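Budget season, or what the spreadsheet didn't ask

8 Jul 2025

The equipment request for the Kotusthorpe site is due upstairs shortly, and for once it will go in with a line for gloves. Those of you who lived through last year's request will remember that it had a line for "robot" and a line for "misc.," and that by December misc. had eaten the training money, the travel money and one very nice chair.

A quick recap for new readers. Unton, our packing and returns project, runs on demonstrations. A person at a table scans, bags and sorts small goods while the controllers log where the hands go, and the recordings are used to train the arms we intend to buy next year. The arms get all the attention at planning meetings. They have a brochure. The brochure has a sunset in it, for reasons known only to the vendor.

What the brochure leaves out is the table. Before an arm earns a cent we need many hours of people doing the job properly, and those hours have their own shopping list. Last year we priced the headline items and assumed the rest would be lying around in a drawer. Some of it was. The drawer is now empty and locked, and the key is with Facilities.

So this year the request was built from the tabletop up. We sat down beside a working station and wrote down what was being worn, held, plugged in or tripped over. Controllers, straps, gloves, battery packs, a scanner, goods to scan, bags to put them in, baskets to take them out of. Then power, which deserves a budget meeting to itself, and a cart, because every station grows one whether or not it was approved.
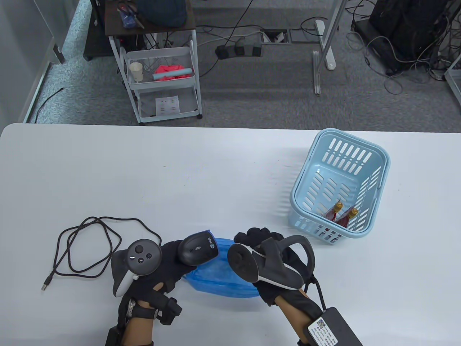
Vivek Sisodia wrote in after the draft went around to ask why we were buying spare straps at all when the controllers come with them. He added that he had seen the same argument made for printer cables in two previous jobs and had lost both times, so he would settle for a number he could defend.

Fair enough, and the number is 12. Straps wear at the buckle, and a station with one bad strap is a station with somebody sitting at it drinking coffee. A spare costs less than the coffee. We have also put in for 6 spare battery packs, on the theory that a pack on the charger can't be on an arm, a point that took us most of a meeting to establish.

Scanners were the other sticking point. Wima, our usual supplier, will rent them by the quarter or sell them outright. Renting looks cheaper until you multiply it, and then it looks like a car payment. The draft has us buying four, one for each station, with no spare. If one dies we will rent a replacement and complain about it in this newsletter.

Then there is the matter of things to scan. Sample goods were never budgeted before. They came from whoever had been shopping. That was charming for a month, but small bottles walk off, bags get crumpled past the point of usefulness, and the recordings need the same sort of item turning up again and again. The draft sets aside $612 for bottles, bags and other small goods, and Solanki in the stockroom software will track them like any other inventory. Please stop taking the hand cream.

As for the arms themselves, we are asking for one, on a lease, with the decision to buy put off until it has done a full quarter of work here. The vendor would prefer that we take two. The vendor would also prefer that we sign before their price goes up, which it has been about to do since we first met them.

Still missing from the draft: a figure for extra floor outlets (the electrician has promised a quote), a replacement schedule for gloves, and a decision on whether carts are furniture or equipment. Accounting says furniture. Furniture is frozen until next year. If you can make a persuasive case that an object on casters is equipment, send it in with your comments on the rest of the draft, and kindly keep it under a page.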